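¿Por qué flotan algunas cosas y otras se hunden?
Sala infantil del Museo de Ciencias Dunia

Una piedra pequeña se va al fondo del estanque. Un tronco enorme, en cambio, se queda en la superficie. El peso, por sí solo, no explica la diferencia. También importa el espacio que ocupa cada cosa.

Los científicos llaman densidad a la relación entre la masa de un objeto y su volumen. Un litro de agua dulce tiene una masa de casi 1000 gramos. Si un bloque macizo ocupa un litro y su masa es de 500 gramos, flotará con la mitad fuera del agua. Si su masa es mayor que la del litro de agua, se hundirá.

¿Y los barcos de acero? El acero es mucho más denso que el agua, pero el casco está lleno de aire. El conjunto de acero y aire resulta menos denso que el agua, y el barco flota. Cuando entra agua en el casco, el aire sale y el barco puede hundirse.

El agua empuja hacia arriba todo lo que se sumerge en ella. Ese empuje es igual al peso del agua desplazada. Lo explicó Arquímedes, un sabio griego, hace más de dos mil años.
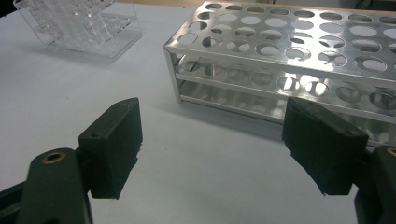

También los líquidos tienen densidades distintas. El aceite de cocina flota sobre el agua, y el agua salada es más densa que la dulce. Por eso resulta más fácil flotar en el mar que en un lago.

Palabras para recordar
Masa: cantidad de materia que tiene un cuerpo.
Volumen: espacio que ocupa.
Empuje: fuerza hacia arriba que ejerce un líquido.

Texto: Chanida Ongart. Revisión: Sverre Lindholm.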